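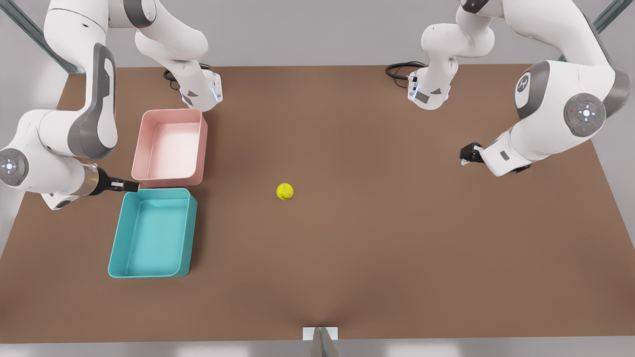
Computer rendering: two white robot arms over a brown tabletop.

Paltmont Charter Review Panel
Minutes of the March regular meeting

Called to order at 6:30 p.m. by the chair. Quorum present. The member for the Wedness district joined by telephone and was recorded as voting.

1. Approval of minutes
The February minutes were approved with one correction. Under item 5, "shall" replaces "may" in the second line of the motion.

2. Term limits petition
The clerk reported that the petition to place a term limits question on the November ballot was filed with 873 valid signatures, which meets the charter threshold. Signatures from outside the city boundary were removed before the total was certified. The challenge window is 30 days from certification. No challenge had been received at the time of the meeting.

Counsel reviewed the text of the question. As drafted, it limits a council member to two consecutive terms and does not say whether a partial term counts. Counsel stated that the panel cannot change the wording of a citizen petition but may attach an explanatory statement. Two drafts of the statement were circulated.

Draft A describes the effect on sitting members and takes no position on partial terms. Draft B states that a partial term of more than half its length would be treated as a full term. Several members objected that Draft B interprets language the voters have not yet adopted. One member replied that silence on the point would lead to litigation after the first vacancy.

Motion to adopt Draft A. Seconded. Carried, with the Wedness member opposed.

3. Public comment
The period was set at 30 minutes. Speakers addressed item 2 and the residency rule for appointed boards. One speaker asked that the panel take up a recall provision. The chair noted that recall is governed by state law and referred the speaker to counsel's memo from last fall. A written comment opposing any limit on terms was received and attached to the file.

4. Redistricting report
The consultant, Brøndum, submitted its second set of ward maps. All use the same block data. Map 2 moves the line between the Wedness and Mill wards to the rail corridor. Map 3 keeps the existing line and shifts population on the north side. The panel asked for a table of deviation from the ideal ward size for each map, with precinct splits shown separately. Brøndum is to supply it before the next meeting.

Members were reminded that the maps on the Trurnemeo portal are still the first set. Staff will replace them and label the old files as superseded.

5. Residency rule
Section 4 of the appointments chapter requires residency "at the time of appointment" and is silent on the remainder of the term. Counsel will draft continuing residency language modeled on the council section. Tabled to April.

6. Other business
The room for the April meeting is unchanged. The agenda deadline is noon, one week before the meeting.

Adjourned at 8:10 p.m.

Attachments: Draft A as adopted; clerk's certificate; written comment; Brøndum maps, second set.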